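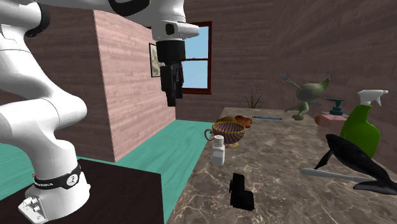 La encimera de hoy, en simulación. Tarea: recoger.

Abro hilo, que me lo preguntáis mucho: ¿pueden ya las máquinas con las tareas de casa? Llevo desde noviembre peleándome con esto y tengo opiniones.

Lo primero: lo que a ti te lleva un minuto sin pensar (apartar el salero, mover la taza, guardar el boli) para un brazo son un montón de decisiones pequeñas. ¿Por dónde agarro una taza con asa y pie? ¿Y el dispensador de jabón, por el cuerpo o por el cuello?

Llevamos 2264 intentos en simulador. Wanpen Chantharasri se los ha revisado casi todos y dice que ya sueña con saleros – la creo.

Lo que mejor se nos da: objetos rígidos y con sitio alrededor. Lo que peor: todo lo que está pegado a otra cosa. Separas dos y se te caen cinco, jaja.
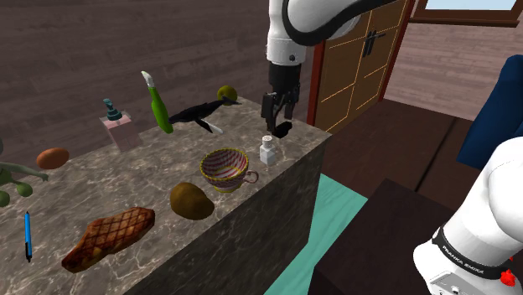 ¿Me compro ya un robot que recoja la cocina?
Yo esperaría. Para barrer el suelo hay aparatos que cumplen de sobra, pero recoger una encimera llena sigue siendo cosa de laboratorio.

En tienda lo veo más cerca, eh. Nicanor Marín, de Multemar, quiere probar con la reposición: estantes fijos, envases iguales, pasillo cerrado por la noche. Ahí sí que me mojo – en dos años algo útil habrá.

En casa cada cocina es un mundo y encima cambia cada mañana!! La mía a las ocho no la recoge ni Quiroga, que es como llamamos a nuestro programa.

Mañana sigo con la parte de fregar, que da para otro hilo.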